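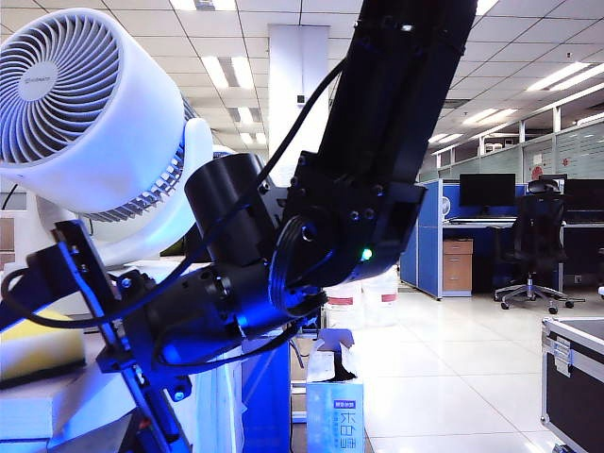

Learning to swim laps as a grown-up: a thread

1/ So I've been going to the Barnov pool since December and my sister keeps asking how it's going, and a couple of you asked too, so I'm putting it all in one place. I could already "swim," in the sense that I could fall off a boat and get back to it. Laps are a whole other thing!

2/ The pool is 25 yards. From the deck that looks like nothing. On my first morning I did one length of freestyle, grabbed the wall and hung there like laundry while a lady in a flowered cap went past me, turned, and went past me again.

3/ My problem was breathing, and I bet it's yours too if you're new. I was holding my breath with my face in the water and then trying to get the old air out AND the new air in during the half second my mouth was up. Try doing that on your couch. You'll feel awful in no time.

4/ What fixed it was humming. You put your face in and hum, any tune, and the air goes out by itself (I do the theme from an old game show). Then when you roll to the side all you have to do is breathe in. I spent a whole week just doing this in the shallow end, holding the gutter, humming. Got some looks. 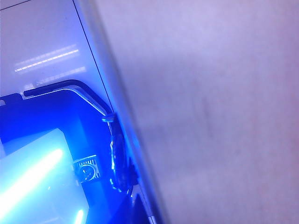 GEAR

5/ You need less than you think. A suit that stays on, a cap if you have hair, goggles. I went through three pairs of goggles. The fancy mirrored Aretti ones leaked at the nose no matter what I did with the strap. The cheap Kinix pair fits me perfectly and I've bought a spare in case they ever stop making them.

6/ Put goggles up to your face without the strap and press lightly. If they stick for a second, they fit. Wish I'd known that before I spent the money, argh.

7/ I borrowed fins for a few sessions and loved them a little too much. You go so fast! Then you take them off and your legs feel like two wet noodles. I use them now for the last few lengths as a treat.

LANE STUFF

8/ Circle swimming scared me more than the water did. You stay to the right going down and to the right coming back, like driving. If somebody taps your foot they'd like to pass, so stop at the next wall and let them go. They're not mad at you. I thought everybody was mad at me for a month.
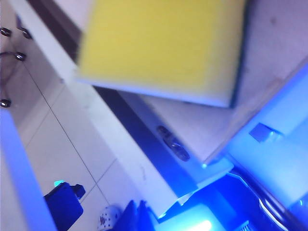

9/ And the same goes for picking a lane. I kept getting in the slow one and apologizing to people who were perfectly happy, and one morning I moved over to medium by accident and it was fine. It was better, even, with somebody's feet to follow.

10/ What I do now, three mornings a week at 6:30: four easy lengths to warm up, some kicking with a board, then sets of two lengths with 90 seconds of rest in between. The rest is long and I use every bit of it. I used to skip it to look tough and then my stroke fell apart by the third set.

11/ Last week I got to 1000 yards in one visit. That's 40 lengths, and it took me roughly forever. I ate two breakfasts after. The lifeguard (hi Eze, if you ever see this) gave me a thumbs up, and I'm going to be living on that for a while.

12/ Still can't do a flip turn. I get water up my nose and come out pointed at the wrong lane. If you've got a trick for that, please, I'm all ears. 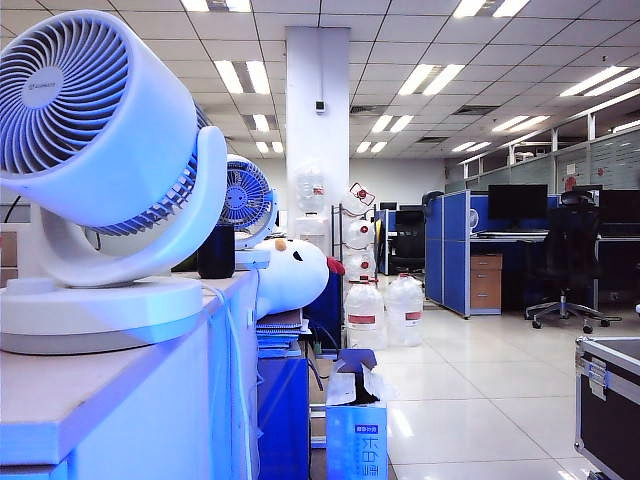 Edeltraud Rüegg: Keep humming through the whole turn, but through your nose and a bit harder. And practice the somersault in the middle of the pool first, away from the wall, so you aren't worrying about your heels.

13/ Okay, going to try Edeltraud's way tomorrow, in the middle, well away from the lady in the flowered cap. Will report back!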